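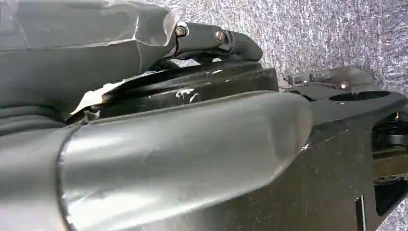

Fingers and center plate, wrist camera. White scuffs on the plate face.

Search the notebook Go
2 min read

August, 4:40 pm. Club build log, Plalness project.

The team wants to call the grasp code done. I don't buy it. The log holds 256 tries, and 20 of those are marked "good" with no note on what good meant. Did the book leave the shelf, or did the hand just touch it? Ask whoever typed it in.

Also not sold on the new Femico settings. Bresico's old ones closed slower and gave us some 278 usable runs in the spring. I'd want the same shelf and the same book before I believe the new ones are better.

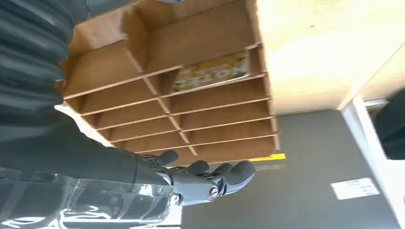 Reaching for a cubby is the part I trust least. On paper the approach is one clean line. In the log the stop point wanders from run to run, and the write-up for the Carbone meet calls that "adaptive." It's drift until somebody shows me otherwise.

To do: rerun with the old settings, write "good" down as a rule, tighten both linkage bolts and mark them with paint. Motor count read 1,636 at shutdown. Check it against startup tomorrow.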